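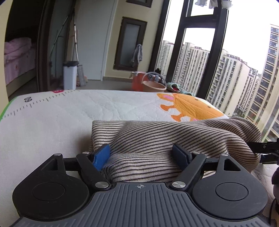
Striped towel on the play mat, pads closed on a fold.

September, late, should be asleep. Numbers first before I forget. 1,471 towel demos in the set now. Tonight I threw out 583 of them, all ones where the grip starts on a flat edge, and retrained on the rest. Thought it would hurt. It went up. Folds finished on the Tollura arm: 20 out of 25 tries. Ran it again with a fresh seed, same 20. Cledwyn doesn't beleive it, wants the flat edge ones put back in halves to see where it breaks. Fair. Will do.

My guess: grabbing a ridge in the middle of the bunch gives the policy something to look at. Flat edges all look alike from the wrist view, esp. with stripes.
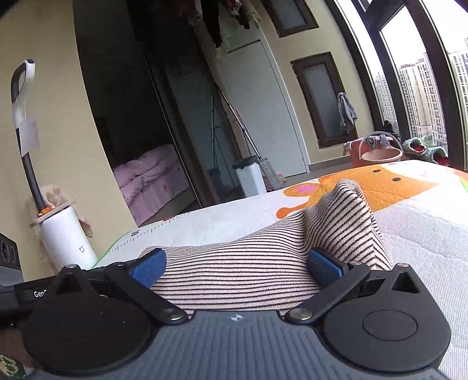

Other thing is the pinch height. If the peak comes up too high between the pads the rest of the cloth slides toward the gripper and the second fold goes crooked. Codier plots show it plain as day, the misses bunch up at the high end. So maybe label height by hand for one batch?? Boring but cheap.

Stripes might be helping too much. Need a plain towel, need a dark one. Ask Brotemstead if they still have the old cloth list, and if Lục can take teh labeling.

Eyes hurt. Backup is running, 583 moved to their own folder, not deleted. Check in the morning.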